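Open day notes - wrist view and sim station
June 4, 2019

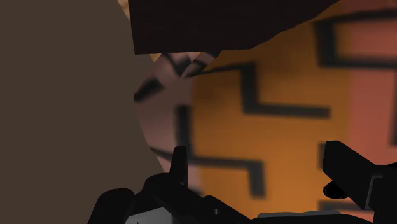

Writing this up tonight while I still remember who asked what, because by Thursday it'll be mush. We had the open day on the lab side from ten until late afternoon, with the visitors from Gruva in the morning and the general public after lunch. I was on the simulation station the whole time, apart from a run for sandwiches, so these notes are mostly about that and only a little about the real arm next door.

Setup was the Jatdale scene build from May with the new object set loaded. I'd meant to use the older build, which I trust more, but the colours in it are so drab that people walk straight past. The new one has the bright patterned things in it and they really do pull people over! Left monitor had the wrist camera, right monitor had the room view, and the joystick was on the little trolley in front. Next time swap the monitors. Everybody looked at the left one first, and the left one is the hard one to read if you've never seen it before.

That was my big lesson of the day, I think. I've stared at the wrist view for so long that I just see "gripper open, too close, back off a bit". A visitor sees two black prongs poking up from the bottom and a great wall of orange with a maze on it, and has no clue how big any of it is. One fellow from Gruva thought he was looking at a building from the air. Fair enough, too. The blur up close doesn't help, and neither does the brown thing hogging the whole left side with nothing on it to tell you how far away it is. I ended up holding my own hand up near my face with finger and thumb apart - like this, the camera's on the wrist - and that worked better than anything on the poster.

Throughput: 14 people had a proper go on the joystick in the morning slot. I gave up keeping the sheet after lunch because there was a school group and it was chaos (good chaos). Kids are much quicker at it than the adults, and they don't mind ramming things. Adults creep in, stop way too early and then ask whether they've broken it.

Things that went wrong, in the order I remember them:

The sim locked up 3 times. Twice it was somebody shoving the gripper hard into an object and holding it there, and the contact solver just gave up. The third time nobody was touching it, and I have no idea. The log stops at step 1,652 and there's nothing odd before that. I've saved it to the shared drive in the open day folder if anyone fancies a look.

The reset key is right beside the key that hides the overlay. I hit the wrong one in front of a full room, just as someone had finally lined up over their object. Sorry, whoever you were. I've put a blob of yellow tape on reset.

Fan noise. You can't talk over that workstation with the side panel off. Panel goes back on, heat or no heat.

The visitors from Marchetti turned up at the end and asked the best questions. They wanted to know whether we randomize textures or just pick loud ones (a bit of both, and the loud ones were for today), and why we bother with the close-range views when you can hardly make out the object. I said the last few centimetres are where our grasps go bad, so that's where we want the most practice. They also asked about lens blur and whether it matches the real camera. I said I'd check. I honestly don't know how close it is, and I should. We've never put the two side by side at the same distance.

Real arm next door went fine from what I heard through the wall. It got more applause than we did. The Grarkby cart was in the way of the fire door again and we had to shift it before we could let people in, so can whoever uses it please park it by the sink.

To do:
- side by side of sim blur and real wrist camera, same object, close in
- cap the joystick speed near contact, see if the lock-ups go away
- swap monitors, room view on the left
- print a bigger card explaining where the camera sits, with a drawing of a hand on it
- send Marchetti the texture list
- give back the 7 borrowed stools to the downstairs tea room

Voice is completely gone. Back on the bench tomorrow, starting with that log.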